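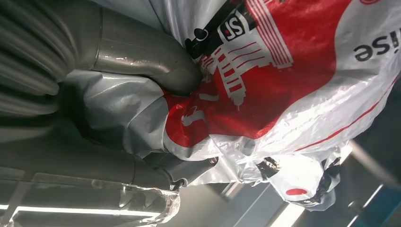
# Lukumay Robotics Club: Minutes of the June Meeting

2 June 2019, upstairs room at Viviswood

**In the chair:** Čestmír Jireš
**Minutes:** Igor Doležal
**Apologies:** the two Rurkside members, who had exams in the morning and very sensibly stayed home to study

## 1. Welcome and last minutes

Čestmír welcomed everyone, and gave an especially warm hello to the new members who joined us after the open evening in February and have now stuck with us right through the spring (we are so glad you did!). The minutes of the last meeting were read and approved with one correction. The spare battery charger belongs to the club and was never on loan from Skinov, so Igor will take it off the list of things to give back.

## 2. The soft goods project

Most of the evening went to this, and happily so. As members will remember, the group chose back in the winter to work on picking up things that don't hold their shape, and the shopping bag has become everybody's favorite and everybody's headache. A box is the same box every time you reach for it, but a crumpled bag has folds in new places each time, and the fingers may close on a good thick wad of plastic or on one thin layer that slides right out again.

The students reported that they have now logged 147 tries with bags, and the notebook was passed around the table for all to see. Čestmír said it was the neatest notebook the club has ever kept, and asked that the last few pages be filled in to the same standard, with the starting position of the bag sketched each time and not just described as "messy."

There was a good long talk about where to grip. One side of the table likes going for the handles, as a person would. The other side feels that the handles are too thin and flop about too much, and would prefer to close the two fingers on the body of the bag wherever it bunches up highest. We went back and forth on this for quite a while, with some very spirited drawing on the whiteboard, and agreed to run both ways side by side, 24 tries each, before anyone is allowed to say "I told you so."

Also raised was the matter of printed bags. The camera at the wrist sees big red areas and black lettering very clearly, and the software group wonders whether the program is learning the print when it ought to be learning the folds. It was agreed to collect some plain white bags too, and some that are see-through, which will be harder still. Members are asked to bring in whatever they have under the kitchen sink.

Igor brought up reflections. Shiny plastic under the ceiling lights gives bright streaks that come and go as the arm moves, and the edge finder doesn't care for them one bit. We will try one session with the lights over the bench switched off and a desk lamp pointed at the wall, and compare.

**Decided:** both grips to be tested. Plain and clear bags to be collected. Lighting test at the next build night.

## 3. The Skinov meet

The club has a place at the student meet at Skinov, and there was much excitement about that. Each team gets a table and 6 minutes to show its work, followed by questions. Čestmír reminded us all that the judges like to hear about what went wrong, and that a team that can explain a dropped bag often does better than one that had a lucky afternoon. We will need two speakers and one person at the laptop. Three hands went up for speaking before he had finished the sentence, so there will be a friendly tryout.

## 4. Money

The balance stands at 2660, after the new finger pads and the bus deposit were paid. Nobody objected to keeping back enough for a second wrist cable, given how the arm twists the one we have. Igor will ask for prices and bring them next time.

## 5. Other business

- The door code has changed. Please ask Čestmír for it in person and don't put it in the group chat.
- Safety glasses go back in the drawer, and not in the biscuit tin.
- The younger members asked if they might run the arm themselves for part of each build night. Everyone thought this was a lovely idea. They will have the first half hour, with the emergency stop in an adult's hand.

## To do

- Čestmír: confirm our table at Skinov and set up the speaker tryout
- Igor: cable prices, charger off the list, copy the log to the shared drive
- Everyone: bags, please, clean ones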